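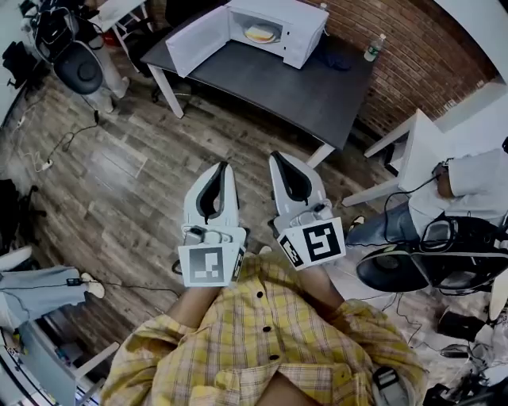

How to record a good kitchen demonstration with the hand-held grippers

Welcome to the second page of the Zivdale Robotics Club handbook! If you've been through the charging and labelling page you're ready to start recording, and I promise it's more fun than the labelling (though please do the labelling). We'll use the microwave task, as it's the one most new members start on, and it will come up again when we get to the Grurkadia Cup in October.

Before you pick anything up

Clear a path to the desk and look down at the floor while you do it. Cables wander, and a foot through a loop of one is how most of our ruined takes have ended. Roll your sleeves back or do up the cuffs, whichever you find comfier, and check that the square markers on both grippers are clean and flat. A fingerprint won't hurt, but a peeling corner will.

Setting up

Put the microwave where you can reach the door without leaning, then choose a starting spot for the plate and write it on the session sheet. Open the recording program on the club laptop, type in the task name exactly as it appears on the sheet – lower case, no spaces, sorry to be fussy – and wait for both grippers to show up in the list.

Recording a take

Stand with your elbows loosely at your sides and both grippers in front of you. Start the take, hold still for 3 seconds, then open the door, move the plate, and close the door again. Go at the speed you'd use if you were carrying someone else's dinner. If you fumble, keep going and finish the movement, because a recovery is often worth keeping. Hold still again at the end before you stop.

Checking the gripper view

Play back one take from each gripper before you go any further. The lens is very wide, so straight walls will bow and the corners will go dark, and neither is a fault. What you're looking for is the gripper itself sitting low and centred, with a sharp view beyond it.
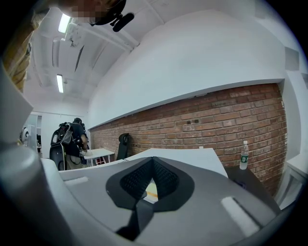
View from one of the grippers, with the brick wall and white bulkhead bending towards the edges.

If the picture looks smeary, give the lens a gentle wipe with the microfibre cloth from the Ditex tin and try again. We had 586 takes at last count and threw out 77 of them, mostly for smudges, so it's well worth the minute.

Packing up

Copy your takes to the Herrera drive, wipe out the microwave and put the grippers back on charge. Sunday sessions finish at four, so leave yourself time for the copying.

Next page: trimming and naming your takes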